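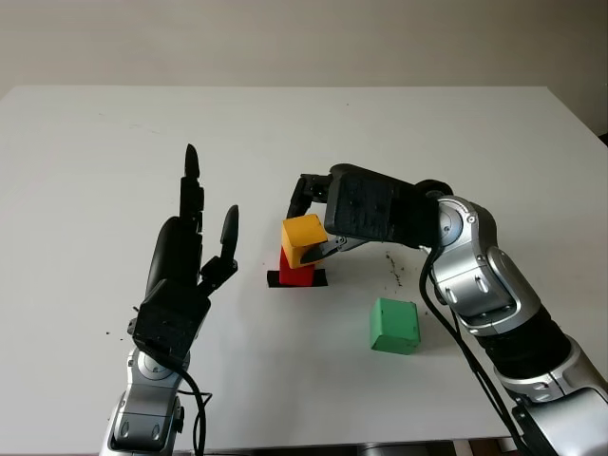

Getting a Table Clean and Keeping It That Way

Saturday, January 22, 2022

I got three emails this month asking about kitchen tables, which is three more than I usually get about anything, so I guess the holidays were hard on everybody's furniture. Ours too! We had a full house for most of December and by the time the last suitcase went down the stairs I had candle wax, a ring from a hot serving dish, something purple, and a sticky patch at the end where my nephew sits. So I've been at it with rags for a couple of weeks and I have opinions.

First, the everyday wipe. I use warm water with a small squirt of dish soap, and I mean small, maybe half a teaspoon in a mixing bowl of water. For years I used way too much and couldn't figure out why the table felt tacky ten minutes after I'd cleaned it. That was the soap. If your table feels tacky right now, go over it twice with plain warm water and a clean cloth, dry it with a towel, and see if that's all it needs.

Old cotton T-shirts make the best cloths. Cut off the hems and seams before you use them (the thick seams leave streaks) and wash them without fabric softener. I keep mine in a shoebox under the sink and when the box gets low, my husband gets nervous about his side of the closet.

Candle wax

Let it go completely hard. I put a few ice cubes in a sandwich bag and set that on the wax for five minutes or so, then push the wax up with the edge of an old plastic gift card held nearly flat. Most of it pops off in one piece. For the film left behind, lay a paper towel over it and warm it with a hair dryer on low, then wipe. Colored wax can leave a tint, red especially, and on a painted table you may be stuck with a little of it. Don't use a butter knife. I did, in 2014, and the scratch is still there.

White rings on wood

A white ring is moisture sitting in the finish and you can usually get it out. A dark ring has gone down into the wood and is a bigger job, and I'm not the person to ask.

For white ones I rub in a bit of plain mayonnaise, leave it an hour or two, and wipe it off. My friend Ylva Forsberg swears by petroleum jelly overnight and says mayonnaise is disgusting - she may have a point, but I always have mayonnaise. If neither works, put a dry cotton dish towel over the ring and press with an iron on the lowest setting, no steam, a few seconds at a time. Keep lifting the towel to look. Try it at the edge of the ring first and stop if the finish starts feeling soft.

Ink, marker and the purple thing

Ballpoint comes off most laminate with rubbing alcohol on a cotton ball. Dab, turn the cotton, dab again, then rinse. Keep alcohol away from shellac and from any old varnish you aren't sure about, because it will take the finish along with the ink. Washable marker comes up with soapy water if you get there the same day. After that I go to baking soda mixed with water till it's like toothpaste, rubbed very lightly with a fingertip. Baking soda is a mild abrasive, so skip it on anything glossy or you'll trade your stain for a dull spot.

The purple thing was beet juice. Lemon and a little patience took care of it on our laminate side table. I wouldn't put lemon on marble or any natural stone, ever. Acid etches it, and vinegar is just as bad. My neighbor Colm found that out with a very nice counter.

Sticky labels and tape

Cooking oil! Rub in a few drops, wait ten minutes, scrape with the gift card, and wash the oil off with your soapy water. On bare wood the oil can leave a mark of its own, so there I'd warm the label with the hair dryer and peel slowly from one corner.

Crumbs in the leaf

If your table extends, pull it open this weekend and look in the gap. I'm so sorry. A dry paintbrush, the inch-and-a-half kind, gets into the groove better than any vacuum attachment I own. Brush first, then vacuum what falls on the floor. While it's open, rub the end of a plain white candle along the wooden runners and it'll slide like new. (Metal runners don't need this.)

Wobbles

Tighten the bolts where the legs meet the apron before you start folding up cardboard. Ours loosen every winter when the heat's on and the air gets dry, and a quarter turn with the hex key fixes it. I taped the key to the underside of the table so I'd stop hunting through the junk drawer. If the bolts are snug and it still rocks, it could be your floor - turn the table around and see if the same leg is the short one. If the rock stays in the same spot in the room, that's floor, and a felt pad under one foot will do. Felt pads collect grit, by the way. Peel them off and replace them when they look gray and flat, or they'll scratch your floor about as well as sandpaper.

A few odds and ends

Cork trivets are cheap and I keep a stack right on the table so people will use them. When they lived in a drawer, they stayed in the drawer.

Wash placemats on both sides. I was embarrassingly old when I thought of this.

If you have a wood table near a sunny window, move the fruit bowl now and then. The wood changes color around it and you end up with a fruit bowl shadow. Saoirse has one from a sewing machine that sat in the same place for years.

Pentti wrote in to ask whether furniture polish is worth buying. I use a little paste wax twice a year on the wood table and nothing on the laminate. Put it on thin, let it haze, buff it with one of the T-shirts. My next round is in February, after I've dealt with the chairs, which I haven't even looked at yet.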